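3 min read

2019-04-30

Marble stain tests, Sternonby slab offcuts. Second round. Writing this up fast before I forget what was on which piece.

Started 766 and 799 last night, lemon juice on both, same spoon. 766 is the honed piece, 799 the polished. Covered with cling film, left till morning. Both etched, no surprise. Polished one looks worse because you catch the dull ring against the shine. On the honed you have to get down low with a lamp to find it. Hui-mei found it with her fingernail before I found it with the lamp.

Coffee: wiped off both after 26 minutes, nothing. Overnight is another story. Brown halo on the honed, faint on the polished. Poultice on now (baking soda + water, thick, like frosting). Taped the edges this time. Last time it dried out and cracked and I had crumbs all over the bench.

Olive oil. Not happy. Dark patch on the honed went deeper than I thought, can see it on the side of the offcut too. Rostam says acetone poultice, leave it a full day, don't peek. Will try. Need more acetone, the can is almost done and somebody left the cap loose again.

Sealer. Two coats Gatum on one half of each, Kudeo on the other half. Gatum goes on easy but hazes if you are slow with the buffing. I was slow. Had to go back over it with more sealer on the rag to lift the haze, then buff again. Kudeo smells terrible, open the big door. Water beads on both. Oil beads on Gatum, sort of sits flat on the Kudeo side. Neither one does a thing for lemon, as expected, sealer is for stains and etching is the acid eating the stone. Must put that in the care sheet in big letters as Lionel got asked about it three times by the same customer.

Cloths. Blue shop towels left lint in the haze, stop using those. White cotton only, washed, no softener. Folded flat pads left streaks for me, a bunched up one was better on the polished stuff, turn it often.

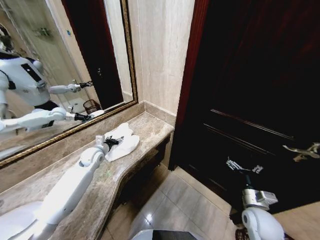

Curved front edges are still the problem. Sealer pools on the underside of the curve and dries there as a sticky line. Irén does the edge first, then the flat, and wipes under with a dry cloth after each coat. I've been doing it backwards. Redo the edge sample her way tommorow.

Cost so far 122 for both sealers and the powders, receipts in the tin.

To do
- acetone
- pull coffee poultice, photo under the lamp
- ask Lok-yiu if Mak will send a leathered offcut, want all three finishes by May
- relabel the honed pieces, marker came off with the cleaner. pencil on the back
- red wine, havent done red wine

Contact the workshop | © 2019 | Back to top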